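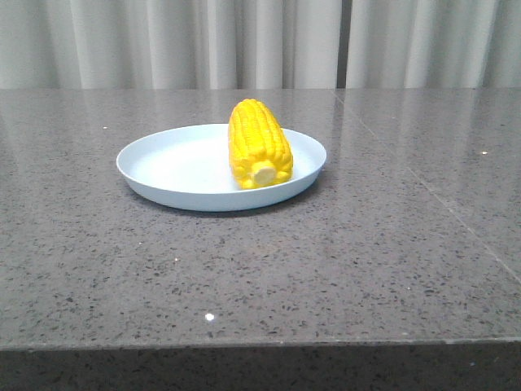 Chapter 4
Grain, Bias and Why Cloth Moves

Key terms: warp, weft, selvedge, straight grain, cross grain, true bias, drape, thread count, easing, staystitching

Pick up a tea towel, a cotton one if you have it, and hold it by the top and bottom hems. Give it a good tug. Now turn it a quarter and tug again from side to side. Last of all, take hold of two opposite corners and pull. Feel that? The same bit of cloth that hardly budged a moment ago has stretched, narrowed and gone all slinky in your hands, and you haven't changed a thing except the direction of the pull. I have been teaching garment construction for years and I still love watching a class do this for the first time!

Everything in this chapter grows out of that one little tug. In Chapter 3 you learned how fibres become yarn. Now we look at what happens once the yarn is on the loom, and how the arrangement of threads decides whether a skirt swings, a collar sits flat or a hem droops at the sides after a night on the hanger.

Warp and weft

Woven fabric is made of two sets of threads crossing at right angles. The warp threads run the length of the cloth and are held under tension on the loom, so they are usually the stronger of the two. The weft threads travel back and forth across them. Where the weft turns around at each side, it forms the selvedge, the firm finished edge that keeps the cloth from ravelling.

The straight grain (also called the lengthwise grain) runs parallel to the selvedge. The cross grain runs from selvedge to selvedge and normally has a touch more give. Trousers, shirt fronts and most sleeves are cut with the straight grain running up and down the body, and you'll see this on pattern pieces as a long arrow. Please don't ignore the arrow. Measure from each end of it to the selvedge, and shift the piece until both measurements match exactly.

Thread count also plays a part. The plain cotton lawn from the Dikport mill that we use for the samples in this book has 89 warp threads to the inch, and it behaves beautifully: crisp along the straight grain, and wonderfully soft on the bias. A looser cloth will shift much more as you handle it, sometimes while you're still pinning.

The bias

Any line that isn't on the straight or cross grain is on a bias. True bias sits at 45 degrees to both, and it's where a woven cloth has its greatest stretch. When you pull along it, the threads themselves don't get longer. The little squares between them lean over into diamonds, and the cloth lengthens in one direction as it shrinks in the other.

The pattern cutter Eugeniusz Górecki, who ran the cutting room at Jabłońska for most of his working life, used to make new staff hang a bias-cut panel overnight before they were allowed to level a single hem. His notebooks, now kept in the teaching collection at Plenmont, are full of small pencil sketches of skirts before and after hanging, and some of the drops are startling. One panel in wool crepe came up so uneven that he drew it twice.

Bias can be a nuisance (necklines stretching out of shape before you've even got the facing on) and it can be the making of a garment. Binding that rolls smoothly around an armhole, a camisole that skims the body without a dart, a cowl that falls into soft folds: all bias, and all within reach by the end of this chapter.

Before you begin

You will need a metre of plain woven cotton, a smaller piece of rayon or crepe for comparison, a long clear ruler, tailor's chalk and sharp shears. Wash and press the cotton first. If the cut end isn't square, snip into the selvedge, draw out one weft thread and cut along the gap it leaves. It's fiddly the first time and very satisfying after that.
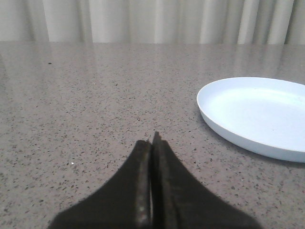
4.1 Finding the Straight Grain

Lay your cotton in a single layer on the cutting table, right side up, with one selvedge closest to you. Smooth it with the flat of your hand and let it relax for a minute or two. Chalk a line parallel to the selvedge and a palm's width in from it, then check it in several places with the ruler. Label this line SG. You'll be measuring everything else in the exercise from it, so take your time and redraw it if it wanders.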